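The Tilt

The fault report for unit 2391 was four lines long, and Rania Mansour read it twice before she opened the log.

Run stopped by supervisor. Arm in motion when stop was issued. Arm continued for 810 milliseconds. No cause found.

The limit was 20 milliseconds. The controller had passed every stop test at Greritz since December, and there had been 3000 of them, all in simulation. Deneo wanted to put the same controller on a real arm in a real kitchen at the end of the week. The release form was on her desk with one signature on it. The signature was Soliman's.

She loaded the run and stepped it forward. The task was simple. The robot had to cross a room, reach a table and stop when told. At step 400 the base pitched and did not recover. The software went on reporting a level floor.

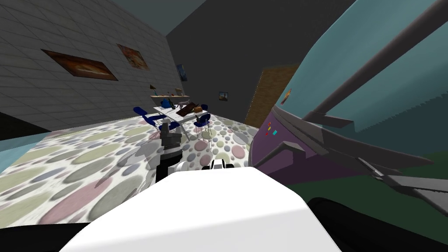 She held the run there and checked the pose. The tilt sensor read zero. The joint angles were normal. The camera and the tilt sensor disagreed, and the controller had been built to trust the sensor.

She called Taha Soliman. He came down with his coat on.

"It's a rendering problem," he said. "The room is wrong. The robot is fine."

"The room file hasn't changed."

"Then it's the base model. Either way it's a simulator bug, and you can't fail a controller on a simulator bug."

"I'm not failing it for tipping," she said. "I'm failing it for the stop."

He took the other chair. She put the two traces on the screen, the stop command in one color and the wrist motor in the other. The command arrived. The wrist kept turning. For 810 milliseconds the motor current stayed where it had been, and then it dropped to nothing in one step.

"Something was holding the queue," he said.

"Tresex."

Tresex was the balance module. It compared the camera view with the tilt sensor and, when the two disagreed, tried to work out which was right. It had been given priority over everything except the stop. Rania opened the priority table and scrolled to the bottom. Tresex was listed at level one. The stop was listed at level one.

Soliman looked at the table for a while. "Ties go to whichever is already running," he said.

"Yes."

"I wrote that table."

"I know. Your initials are on it."

In the earlier tests the floor had always been level. The camera and the sensor had always agreed, Tresex had finished its work in under a millisecond, and the stop had never been made to wait.

"A real sensor can stick at zero," she said. "The one on the bench did it in December. We replaced it and closed the ticket."

He took off his coat and hung it on the back of the chair. Then he picked up the release form, drew a line through his signature and wrote May 31, 2022 next to the line.

"What do I put for the reason?" he asked.

"Stop command delayed by balance check. Priority table incorrect."

He wrote it down. She moved the stop to level zero, saved the table under a new number and set the run back to the first step. The robot started across the room again – level, for now – and she rested her hand beside the key and waited for step 400.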